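2026年3月2日

线头粘了一裤腿,刚吃完晚饭,趁着兴头赶紧写!我今天终于把一个衬衫领子翻过来了,拆下来,里外对调,再缝回去,磨毛的那一面藏到了里头,看上去跟新领子一样。我对着镜子立领、放领来回弄了好几遍,高兴得不行。

翻领子这个事我是去年才听说的。以前的人衬衫穿到领口折线那里发白起毛,舍不得扔,就把领面整个拆下来翻个面,又能穿好几年。我第一次读到的时候觉得太聪明了,衬衫领子两面常常用的是同一块布,里面那一面几乎没受过什么磨,白白闲着。从那以后我看谁的衬衫都先看领子,坐地铁也看,有点失礼,但控制不住。

## 怎么就迷上补衣服了

起因很小。去年8月收拾衣柜,翻出来一堆“差一点就能穿”的衣服,掉了一颗扣子的,腋下开了一道口子的,裤脚拖地拖烂了的,全都是我很喜欢、就因为那一点毛病被压在最底下的。我那时候连打结都打不利索(线尾在食指上绕一圈、搓一下、往下一捋,这个动作我练了一个晚上),就从缝扣子开始。

缝好第一颗扣子的感觉我到现在都记得。丑是真丑,扣子贴着布,缝得死死的,扣的时候得使劲往里塞。后来才知道要留“线柱”,就是扣子和布之间要留一小截空隙,给扣眼那层布让出厚度来。办法特别简单:缝的时候在扣子上面横一根火柴或者牙签,线从它上面跨过去,缝完抽掉,把扣子往上一提,再用线在下面绕几圈收紧。就这么一根牙签!我把柜子里所有紧巴巴的扣子都拆了重缝了一遍。

然后就一路往下掉:藏针、回针、锁边、打补丁、织补。工具也越来越多,从一个酒店送的针线包,变成了一个抽屉,又变成了一个抽屉加一个饼干盒。 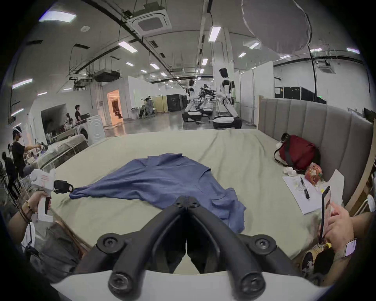
*摊在床上的蓝色长袖衬衫*

衬衫是我最爱补的一类衣服,我想多说几句。它的结构清清楚楚,领面、领座、过肩、门襟、袖克夫,每一块都有自己的名字,每一块都可以单独拆下来。T恤坏了有时候会让人无从下手,针织布一拆就卷边、就跑针;衬衫的梭织布就老实得多,按着熨一下就定住了。所以要是你也想找一件东西练手,我一定推荐旧衬衫,越旧越好,洗软了的棉布针一扎就过去,手指头不疼。

## 翻领子的过程,记一下免得自己忘

先给领子找中点。领面对折,用划粉在中间点一下,领座上对应的位置也点一下。我第一次没做这一步,缝完发现领子往左边歪,左边的领尖比右边低一截,只好全部拆掉。那天晚上我是真的生气了,把衣服团起来扔在椅子上,过了一个星期才又捡起来。

然后拆线。只拆领面和领座之间的那一道,领座和衣身之间的不要动。拆线器的用法我也是后来才学对的,那个带小红球的短尖是贴着布走的,起保护作用,长尖去挑线。隔几针挑断一根,挑上一排,翻到另一面轻轻一拉,线自己就整条出来了。比一针一针抠快太多!

拆下来以后会看到一条沾满棉絮和灰的缝,用旧牙刷刷干净,再喷点水熨平,原来的针眼会收回去不少。这时候顺便看看磨损有多严重。如果只是起毛,直接翻就行;如果已经磨穿了,要先在破的地方垫一小块薄布,细细地来回缝几道,不然翻到里面它会继续破下去。

翻面,对准中点,把领面塞回领座的夹层里,从中间往两边别珠针。我现在会先用棉线疏缝一遍,大针脚,随便缝,站到镜子前看看两边齐不齐,再正式缝。疏缝这一步我以前总想跳过,现在是老老实实每次都做。

正式缝的时候尽量走原来的线迹。领子两头最难,布厚,层数多,机器到了那里容易打滑,我都是用手轮一针一针转过去的。翻之前还要看一眼有没有领尖扣,有扣眼的领子翻过来扣眼倒是还在,可是锁眼的反面会露出来,没那么好看;领子底下有插领撑的小口袋的,翻过来以后口袋会跑到外头,这种我就不翻了,改做别的。

## 金素琴老师的补丁课

冬天我报了一个手缝班,在一家叫 Gimis 的小布店楼上,教课的是金素琴老师。她讲话慢,手快得惊人,我凑到跟前看也看不清她的针是从哪里出来的。

第一节课她让我们每人带一件破衣服去,什么都行。我带了一条膝盖破洞的裤子,旁边的姑娘带了一只被猫抓烂的枕套。老师把每一件都摸了一遍,拽一拽洞周围的布,对着窗户照光。她说洞周围那一圈薄掉的地方才是要紧的,补丁得盖住那一圈,一直盖到布还结实的地方,不然新补丁一受力,就从边上把旧布扯开。我恍然大悟,我之前补的两条裤子都是这么坏的,补丁好好的,旁边又裂了一条!

她还教了布纹。补丁的经纬方向要和衣服对上,怎么看经纬呢,两手捏着布往两边轻轻拉,弹性小的那个方向一般是经向。斜着四十五度拉,布会变形得很厉害。我回家以后把家里能摸到的布全拉了一遍,毛巾、窗帘、枕套,停不下来。

课一共上了四次,最后一次老师送了每人一小卷她自己留的旧棉线,颜色都是褪过的,米白、灰绿、浅蓝。补旧衣服用新线会太跳,旧线刚刚好。我舍不得用,到现在只用过一截灰绿的。

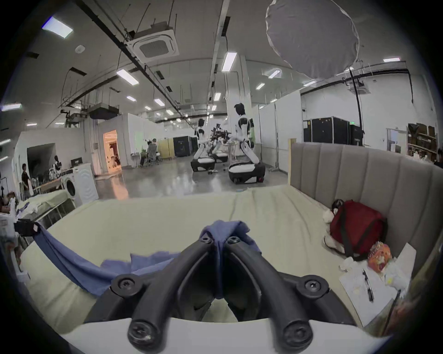

## 花了多少钱,都花在哪

有朋友问过我这个爱好烧不烧钱,我翻了一下账。

- **裁布剪刀,169元。** 最值的一样。刀口一合到底,布边干干净净的。全家人都被我警告过,不许拿它剪纸,不许剪快递。
- **二手缝纫机,464元。** 牌子叫 Tusix,在 Ukora 上收的,机身有点发黄,声音像小拖拉机,但是直线走得特别稳。回来以后我给它清了梭床,掏出来一大团灰,又滴了几滴缝纫机油,顺滑了好多。
- **一包碎布头,38元。** 在 Gimis 买的,按袋卖,里面什么都有,条纹的、格子的、一块我特别喜欢的细灯芯绒。补丁料就靠它了。
- **顶针。** 第一次买大了,戴着直掉;第二次买了可以调节的皮顶针,手指头终于不再被针屁股扎出坑来。
- **熨斗。** 家里原来就有,以前一年用不了几回,现在是我用得最勤的一样东西。

缝纫机这一项我犹豫过很久。买回来发现我用手针的时候还是更多,机器主要拿来走长线,裤边、床单边、布袋子的侧缝。小洞小口子,等我把机器搬出来、穿好线、绕好梭芯,手缝早就缝完了。

## 几个让我进步特别大的小习惯

线不要剪太长。我以前图省事,剪一根能从肩膀拉到脚的线,觉得这样不用老穿针,结果每几针就打结一次,解结的时间够我穿十回针的。现在从手指到手肘那么长就够了。

棉线先过一下蜂蜡。拉着线在蜡块上压一道,再隔着纸用熨斗轻轻烫一下,线会变得滑,也不那么爱扭。缝着缝着线拧起来了,就让针垂下去,它自己会转回来,看它滴溜溜转特别解压。

补之前先洗。新布会缩,旧布已经缩过了,直接把没洗过的新布缝上去,下水以后补丁一缩,周围全皱起来。我的第一个袖肘补丁就是这样,像个肚脐眼。

光要好。我现在尽量放在白天缝,尤其是深蓝和黑色的衣服,晚上在灯底下根本分不清哪根是线、哪根是布丝。实在要晚上做,就在下面垫一张白纸。

还有一个,缝完一段就停下来把衣服拎起来看看。摊在桌上很平的东西,挂起来、穿上身,受力方向全变了,哪里吊着、哪里鼓着,拎起来才看得出。我补裤裆(对,裤裆也是要补的,还是最常补的)就吃过这个亏,桌上看着完美,一蹲下去就绷住了。

## 给 Luo 补的那条围裙

Luo 是家附近的一间小面馆,我每个星期都要去吃一碗。有一回看见老板的围裙带子断了,用订书钉钉着,我实在没忍住,说要不我拿回去给你缝一下。老板愣了一下,真的解下来给我了。

帆布围裙,很厚,浸过油的布针特别涩,我换了最粗的针,还用钳子拔了几下。带子根部我缝了一个方框,框里打一个叉,书包带上常见的那种缝法,受力均匀,怎么拽都不会开。口袋角上顺手也加固了一下。送回去那天老板给我的面里卧了两个蛋!这是我第一次给外人补东西,比自己的衣服紧张多了,缝的时候一直在想,万一他端着汤的时候带子掉了怎么办。

前几天去吃面,围裙还在用,带子牢牢的。老板问我会不会换拉链,我嘴上说会,回家赶紧拿旧裤子练了两条。拉链比我想的好玩,先把拉链两边的布疏缝合拢,熨开,再把拉链贴在下面缝,缝完把疏缝线一拆,拉链就露出来了,每次拆那一下都有种拆礼物的感觉。

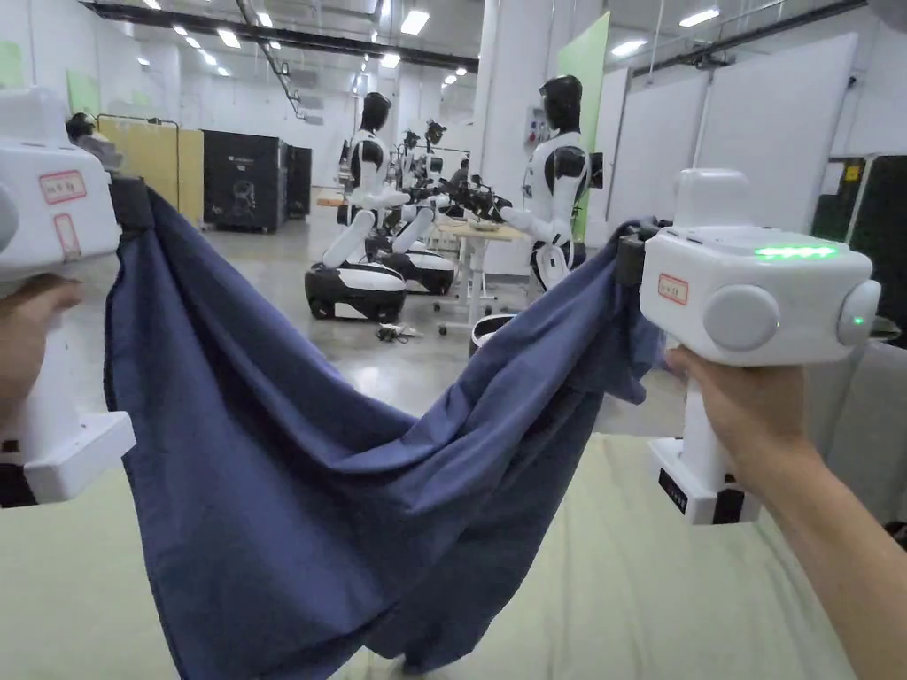
**衣服补过以后还能机洗吗?**

多数都可以,翻过来装进洗衣袋,选轻柔一点的程序就好。线头要藏好,收尾的时候在反面多绕一个结,再让针从两层布中间穿一段才剪断。羊毛织补的地方我会手洗,怕缩;用了装饰性刺绣线的,第一次下水要单独洗,看看掉不掉色。

接下来想学的是袖克夫怎么换。我有一件格子的,袖口磨得比领子还厉害,金老师说可以从后摆里面借布,再用别的布把后摆补上,反正塞在裤子里看不见。格子要对格,光想想就头大,可是也太想试了!布已经熨好了,等我练完手里这条拉链就动剪刀。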